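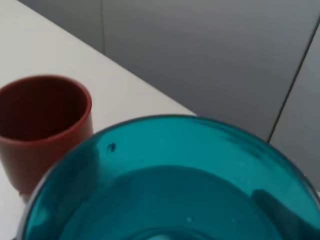

## The cups that stay out

Kofi Frimpong keeps his good glasses on the top shelf and hardly touches them. The cups that get used are the coloured ones, and they live on the table. The teal one is see-through and glossy with a thin rounded rim. The reddish-brown one beside it is plainer, and Kofi says guests reach for it last.

He runs the Mallach supper club out of a rented hall, with 40 people at a sitting. When he started he bought stemware. By the end of the first January he had lost 18 pieces, most of them at the sink.

"I was spending more on glasses than on fish," he says.

He switched to coloured cups and has stayed with them. They come from Opoku, a kitchen supply shop two streets over, which sells them singly. That suits anyone who only wants to replace one.

### Colour against a white table

A clear coloured cup changes with whatever is behind it. On a white tabletop the teal turns a bright turquoise where the light gets through. Put a red cup behind it and that part of the wall goes a deep blue-teal. It's worth trying a couple of colours together at the shop before you pay for a full set.

Hipólito Yáñez, who does the table settings at Kinard, likes one strong colour and one earthy one. He finds that three or more start to look like a children's party - his words - though he has done plenty of those too.

### Keeping them clear

See-through cups show every mark. A dried droplet on the inside wall is easy to miss under kitchen light and very easy to see at lunch. Kofi rinses his in warm water with a splash of white vinegar, leaves them for 30 minutes and dries them by hand with a cotton tea towel. He doesn't use the scourer on them.

For storage he stands them upright in a drawer. Stacking works if the walls taper enough, but a tight stack can scuff the finish, and two cups stuck together are a nuisance to get apart.

Opoku also stocks the Greteo range, in smaller sizes and softer colours. Kofi has a few at home for juice.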